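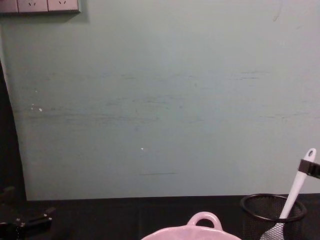
Faint scuffs across a pale green wall.

The green that stayed

Oct 16, 2022

When I moved to Tasmont fourteen years ago, I did not know the English word for the color of my first kitchen. My dictionary offered me "sage," "mint" and "celery," and I thought it was strange that a wall must be named after food. My landlady called it simply "the green." She had never chosen it. It was there when she bought the house, and when she repainted, she asked the store for the same.

Many people in Tasmont live with this green. It is in the stairways of the apartment houses in Bronden, behind the counter of the post office, and in the room where I waited to get my driver's license. In the last year I have asked neighbors, painters and shop owners where it comes from, and almost everyone had an answer, although the answers did not agree.

The explanation I heard most often is the hospital. Early in the twentieth century, surgeons began to complain about the glare of white operating rooms. A soft green was easier for eyes that had been looking at red for hours. From the operating room the color moved to the corridor, and then to schools, factories and offices. By the middle of the century there were advisers who told companies which color would make their workers calm. Green was nearly always on their list.

In Tasmont, the color also had a local supplier. The Rätsep paint works stood by the river in Bronden for eighty years, and it sold a pale green in large cans to anybody who had a long hallway. Older painters still speak about it with respect. They say it covered well in two coats and that you could stop at lunch and continue after without seeing the line. One of them told me that half of his garage was once full of it, and that his wife painted the garden chairs, the mailbox and finally the garage itself.

The works closed and the recipe went nowhere, as far as I could find. At Fidia, the paint store on the main street, they mix the green by eye and by machine. A customer brings a chip of old paint, often in an envelope, and the machine reads it and suggests a formula. The trouble is that old paint has changed. Some oil paints become yellow in a dark room, and a chip from behind a cupboard does not match a chip from beside the window. The staff always ask from which part of the room the chip was taken. Then they mix a small can first, and they tell the customer to wait until it is dry before deciding. 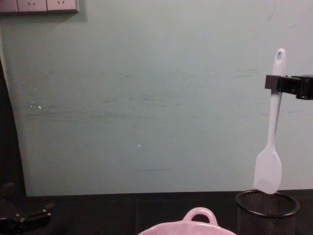 Marks like these collect on a wall behind a table.

I bought four such small cans for my present apartment. On the lid they looked the same to me. On the wall, the first was too blue in the morning, the second looked like toothpaste, and the third was pleasant until I turned on the lamp. The fourth is what I have now. I painted it in a matte finish against the advice of the store, and I must admit that the store was right about matte. Every chair back and every elbow writes on it. If you rub such a mark with a sponge, you may get a shiny spot in place of a gray one, and the shiny spot is there to stay. An eggshell finish costs a little more and forgives much more.

Younger customers at Fidia do not think of hospitals at all. For them the green belongs to their grandparents, and they ask for it together with brass lamps and dark wood. Last October the store put eight pale greens in the window. My old landlady walked past and told me that none of them was correct. She still has one can in her cellar, with a rusted lid, and she is not willing to open it.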